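Home Courses Student Work Reports Submit Help

Small Containers and Where They End Up
Project report, Everyday Design, Drestthorpe College
Sun 2 April

1. The problem

The kitchen on the second floor of Öberg House has one cabinet for spices. It is a deep cabinet, deep enough that anything pushed to the back is on its way to another life. When I started this project it held several rival jars of cinnamon, a bag of something brown closed with a hair tie, and a bottle of soy sauce glued to the shelf by its own efforts.

The course asked for a project on "a small storage situation you meet every day." Other people in the group picked bike rooms and coat hooks. I picked the cabinet on the grounds that I was already angry at it.

My question was simple. If you give small kitchen containers a proper place, out in the open, do people put them back there? And does the shape of the container have anything to do with it? I suspected the answer to the first was "sometimes" and to the second "yes, annoyingly." I am happy to report that the project has raised these suspicions to the level of findings.

2. What others have tried

The course handbook says to review existing solutions, so I went to Hirard, the home goods store by the bus station, and stood in the storage aisle until a member of staff asked if I was all right.

Existing solutions fall into a few families. Drawers with slanted inserts are lovely if you have a drawer. A lazy Susan is good fun and throws tall bottles off at the corners of its mood. Magnetic tins stick to the fridge and all look the same, so you have to open them and sniff. Then there are racks, and of these the plain wire kind was the only one I could both afford and carry.

I also looked at a stacking system called Nirno, in which every spice goes into an identical square jar. It is beautiful. It also requires that you pour everything you own into something else, label it, and live with the kind of people who would do the same. I live in Öberg House. I put the leaflet back.

3. Method

First I emptied the cabinet. This took most of a morning and a certain amount of hot water. Everything went out on the counter and got sorted into keep, ask, and bury.

From the keep pile I chose a handful of containers that were as different from each other as I could manage: glass and plastic, squat and slim, light lids and dark lids, something with a good deal left in it and something running low. I did not buy a matching set for the trial. A matching set would have given me neater results about a kitchen that doesn't exist.

Each trial went the same way. Containers were laid out on a clear surface, some standing and some tipped on their sides, and then had to be picked up and put in place. I ran 30 trials. For each one I noted how it was picked up, whether it fell, and whether it ended where it was meant to. I used a notebook for this. The notebook now smells of cumin.

The rules I set for myself:

A container counts as put away if it is upright, in its place, and can be taken out without moving another one.
A container leaning on its neighbor counts as half put away.
A container lying down counts as a failure, even if it looks comfortable.
Lids stay on. This rule was added after the second trial.

I had planned a fifth rule about labels facing forward, but several of the containers had no label worth facing anywhere, so I dropped it.

The surface was plain white, chosen for spotting spills. It is very good at that. I would suggest it to anyone who wants to know exactly how much pepper they lose in a day, and to no one else.

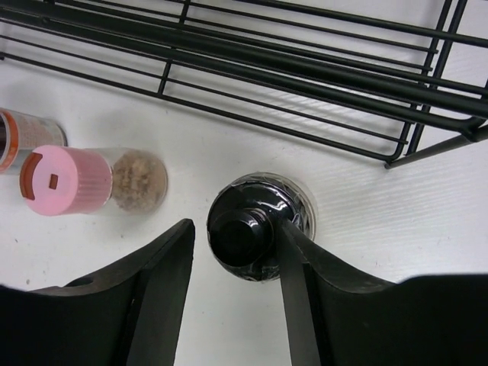 A black bottle, seen from overhead, and a clear spice jar lying down with its pink lid on.
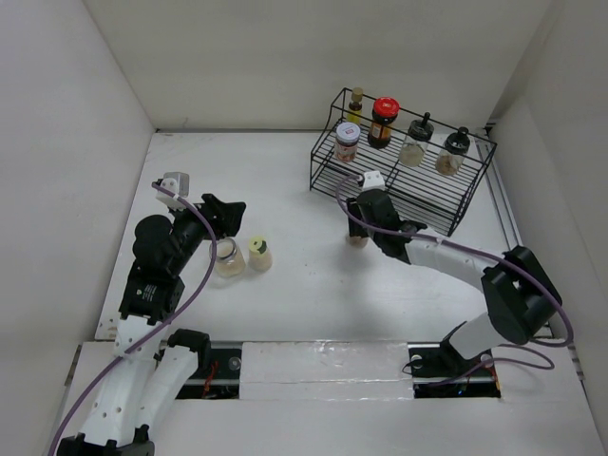

One reader of my draft objected at this point that the whole project was solving the wrong problem. In the kitchen at home, she wrote in the margin, the spices had lived in a shoebox next to the stove for as long as anyone could remember, no rack, no order, and her family found everything by the color of the lid. You reach for the green one or you reach for the red one, and if somebody buys a new brand with a different lid there is a week of bad soup. Her advice was to forget places and study lids.

I resisted this for a few days and then went back through the notebook. She was right about more of it than I would have liked. I have kept my original question, since it is printed on the cover sheet, but section 5 now has lids in it.

4. Results

Standing containers were easy. Anything upright with some clear room on either side was picked up and put away with very little drama. Two containers placed close together were a different matter. The first one you reach for tends to nudge the second, the second leans, and you end up saving the one you weren't even after. Close pairs gave me most of my "half put away" scores.

Lying containers were worse in a more interesting way. A round jar on its side wants to roll, and it will wait until you are almost touching it. Ribbed lids helped here. A jar with a ridged cap gave a better hold at the lid end and was less keen to leave. Smooth round ones had to be trapped first and lifted afterward, like a frog.

Squat glass jars were the steadiest things in the trial. They are heavy for their size and do not tip when brushed against. They also take up an unreasonable amount of room, and the person who gets the squat jar into place first has more or less decided where everything else goes.

Slim containers were the reverse. They fit anywhere and stay nowhere. Put one on a wire shelf and it finds the gap between two wires and leans into it with every sign of relief. This is my main complaint about wire racks in general, and the leaflets at Hirard do not bring it up.

Dark bottles deserve a paragraph to themselves. From above, a dark bottle is a dark circle with a cap on it, and it could be vinegar, oil, or the soy sauce from the introduction. You can't see how full it is. In the kitchen trial these were the containers most often picked up, looked at, and put back somewhere else. They weren't hard to handle at all. People just lost interest in them halfway.

5. Lids

After the margin note I asked the floor a question: when you look for a spice, what do you look for? I put it on a sheet on the fridge with a pen on a string. The pen was gone by evening but the answers kept coming, in eyeliner in one case.

Hardly anyone wrote "the label." Most wrote some version of the lid: its color, or how big it was, or "the sticky one." One answer just said "I use salt."

So for the last part of the project I rearranged our own containers by lid. Pale lids to the left, bright ones in the middle, dark ones to the right. There is no culinary logic to this. Nutmeg stood next to garlic powder. All the same, things went back to their places more often than they had when I sorted them alphabetically, a scheme that had lasted until supper.

6. Cost

I was given a limit of 4 purchases and used one of them on a replacement pen. The rest went to dish soap, a roll of shelf liner, and a new jar of paprika to replace the one from trial two (see the rule about lids). The liner is the only one of these I would call a design decision. Laid over wire, it stops slim containers from sinking, and it can be cut with kitchen scissors if you don't mind what happens to the scissors.

7. What I would change

I would run the whole thing at a worse time of day. My trials were done in good light by someone paying attention, and the cabinet was not ruined under those conditions. It was ruined at midnight, by people holding a pan in the other hand.

I would also include bags. I left them out on the theory that a bag isn't a container, and the floor has since made it clear that a bag is the main container. The brown stuff with the hair tie has never been claimed. It was in the ask pile, then the bury pile, and is now back in the cabinet, a move I did not make.

Labels need another look too. I wrote mine on masking tape, which came off in the steam over the stove and turned up on a cutting board, so that for one evening we owned a cutting board called Oregano.

8. Still to do

The lid arrangement stays up until May, when the house gets its deep clean and everything on an open surface goes into a box. I will check it each week until then. The fridge sheet is still there if anyone on the floor wants to add to it, and I have tied on another pen.

Word limit for this report was 2,000. The appendix (notebook pages, slightly stained) is in the folder outside room 666.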